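Support > Kallio gripper kit > Tickets > Table clearing

13 August 2022, by the Vusetti desk

Status: open

Problem: The customer wants the arm to clear a table without help. Soft items are the trouble. The policy closes the fingers too early and pushes the item away. Hard items are fine.

Tried so far:
- Updated Kallio to the latest build. No change.
- Trained again with 2000 demonstrations. In 49 trials it finished 22, which is less than half.
- Lowered the closing speed. A little better, but now it is too slow for a normal home.

Question from customer: "Can it do this chore yet, yes or no?" My answer is no, not without a person near. For hard items only, I would say yes.

Checked the room setup against the Gruvus guide. Please look at the table items, they are all light in color or fluffy, except the stick.
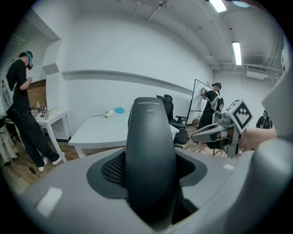

Long table with stuffed toy, thin stick and blue fluffy item.

Next step: collect more demonstrations with soft items only, 2 operators, same finger pads. Do not change the closing speed again before we have the new numbers. I will keep this ticket open until the customer sends the logs.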